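**Can a two-arm setup plate a meal yet, or only move blocks?**

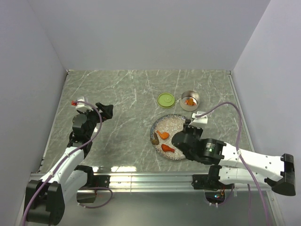 *Board: Kututus Kitchen Automation Club*

Posted by Maja Krajewska, 7 Mar 2019

I want plating as a bench task: orange food pieces from a small metal tin onto a round plate with a layer of white grains. One gripper works low over the plate while the other stays up. Is this realistic for daily kitchen use, or still a demo?

**Kacper Piątek**

Demo, for now. Firm pieces of known shape are manageable. I logged 228 picks from a tin on my own bench and 16 failed, nearly all against the inner wall, where the fingers had no room to open. A drumstick shape is worse than a lump: grip the narrow end and it rotates. Try a shallower tin, and check cable slack at full wrist rotation before the first run.

**Doina Nedeljković**

My dishwasher is the only kitchen robot I trust.

**Hanna Witkowska**

Kacper's failure rate is fine for a lab and too high for a lunch line. Also decide who takes the lid off. Opening a tin needs both arms, and I would score it as a separate task.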